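Notes for the talk at Penrose, 12 September 2022
Shape blocks and the board they stand on

Start slowly. Say thank you to Suleiman Iyamu for the invitation. Wait until people at the back have found a chair.

First point: the surface. At Bukgate we had for many years the blocks directly on the table. The children liked it, but the table was full of small holes and a short block did not always stand well there. Now we put a wide wooden board on top. It is glued from several planks, pale wood, and you can see the seams if you look for them. Ask the room: who uses a board, who uses a carpet? (Give time for hands.)

Second point: few blocks at once. I own a box of 55 and I used to empty all of it. Now I bring out a small group - a star, a cylinder in red, a cylinder in green - and the rest stays in the cupboard. Let them stand a little apart. A child of three years looks longer when there is space between the shapes.
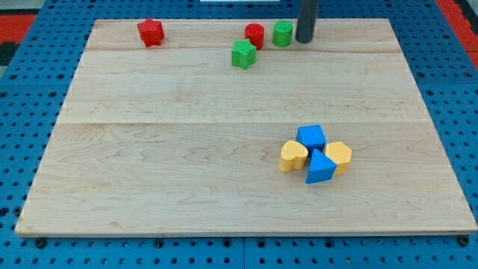

Ikhsan Chin wrote to me in April that he does not agree with this. In his group at Killstead the children become bored with a small set after 15 minutes, and then they go and open the cupboard themselves. He would rather give them the full box and a bigger board.

Read his remark fully, do not make it shorter. My answer: perhaps we are both right, his children are older than mine. Do not argue too long here.

Third point: the feel of the top. Some blocks are smooth, some have fine ridges. Let the child find it with the finger before you say the word "rough".

Drink water. Then questions, and the Tratine handout is by the door.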